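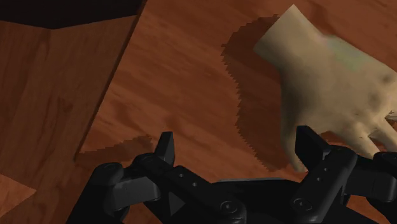 Speaker notes: pacing in the serial crime novel
Firgate Library, 9 May 2025

Slide 1. Title. State scope: one series, the Trurcombe books, 14 titles. No spoilers past book 3.

Slide 2. Chapter length. The first Trurcombe novel has 62 chapters in 293 pages. Work out the average on the board. Short chapters raise the number of breaks, and each break needs a hook. Read the end of chapter 9 aloud, last two paragraphs only.

Slide 3. Point of view. Book 1 stays with the detective. Book 2 adds the smuggler, in present tense. Note the cost: the reader knows the contents of the van before the police do, so the tension moves from what to when. Ask who preferred book 1.

Slide 4. Clue placement. Handout, side A. The ferry ticket appears three times before it matters. The second mention is inside a list, between a lighter and a receipt. Pause here.

Slide 5. Comparison with Cladik. Same length, fewer chapters, one narrator. Slower start, stronger final third. Skip if past the half hour.

Slide 6. Translation. The Núñez edition merges chapters 40 and 41 and loses a cliffhanger. Handout, side B.

Slide 7. Questions. Next session in November: unreliable witnesses. Reading list is by the door.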